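The Case for the Plain Stand

6 March 2021

Most of the money spent on holding small things in the air goes to the wrong end. People compare clamp heads for a week and then screw the winner onto whatever tripod came with the last purchase. The head has knobs and can be turned over in the hand, so it gets the attention. The stand under it gets judged by its maximum height, usually the least useful number on the label.

I have bought stands for a shared workroom since January of last year, and my view has hardened. A stand should be chosen by how it behaves at the height where it is used, on the floor where it is used, with a load that is off center. Almost no product page gives that information.

Take the floor first. Ours is smooth, gray and slightly glossy, easy to sweep and easy to roll a cart across. It is also a poor surface for a tripod. On carpet, a leg sinks in a little and stays where it was put. On a hard, smooth floor, a leg with a worn cap slides under a small sideways push, and the whole stand walks. The cure is a soft rubber foot of decent size, cleaned now and then with a damp cloth. Dust on the rubber does more harm than a light load or a tall pole. I would take a short, ugly stand with good feet over a tall one with hard plastic caps.

Leg spread comes next. The Ganus stands we started with have legs that open to any angle and lock with a collar. In practice people open them halfway, to save floor space, and lock them there. A narrow tripod stands up perfectly well until somebody pulls on what it is holding. The Haria model has a stop, and the legs go to the full spread or stay folded. I consider this the better design, although it is described everywhere as the more basic one. A setting that is wrong most of the time should be left out.

Sections are where the label does the most damage. To reach a large maximum height from a small folded length, the maker adds sections, and each added section is thinner than the one below it. The top section does the actual holding, and on a tall compact stand it is the diameter of a pencil. Put a clamp head on that, hang 345 grams to one side, and tap it. Ours kept moving for 8 seconds. The same load on a 2-section stand with a thicker tube settled before I could start counting. The second stand does not go as high. In a year I have not needed it to.

The collars deserve a sentence of their own. Twist collars are slim and do not catch on sleeves, but they give no sign of whether they are tight. Lever locks are clumsy and visible from across the room. For a stand used by one careful person, either will do. In a shared room I want the lever.

As for the heads, I will defend the simple kind against the clever kind. A clamp head needs to do two jobs: grip the object and keep its angle. Every additional joint is another place for slip, and slip adds up along the chain. The Kiani head on our second stand has three joints and a quick release, and it has to be tightened in a certain order or it droops. I wrote the order on a piece of tape. A device that needs a piece of tape has a design fault, however well it is finished.

Replaceable hardware matters more than finish. A screw that can be undone with an ordinary driver is a screw that can be replaced when the thread goes, and the thread does go. I have nothing against black paint, but it hides wear, and a bit of bare metal in a clamp lets you see the condition of the part that is being turned. 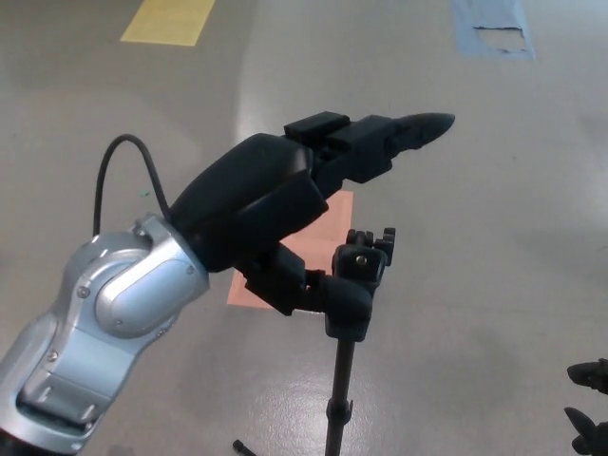
The objection I hear most often is cost. Good stands are priced as though they were for studios, and a plain Jalex stand with a thick tube costs 20 dollars more than a thin one of greater height. That is a real sum when several are needed. My answer is to buy fewer. A room with a few sound stands and a rule about putting them back works better than a room with a thicket of bad ones, half of them missing a knob.

A second objection is that weight solves everything, so a cheap stand and a sandbag will do. Weight on the feet does stop tipping. It does nothing for a thin top section, which will sway just as long with a bag below it, and the bag then has to be stored, moved and stepped over. I use one when a load sits far out to the side and leave it on the shelf otherwise.

What I would like from the makers is modest. Print the diameter of the top tube. Print the leg spread. Sell the rubber feet separately, in packets, at a price that does not push people toward buying a new stand. Maximum height can stay on the box, in smaller type, next to the height at which the thing is still fit to use.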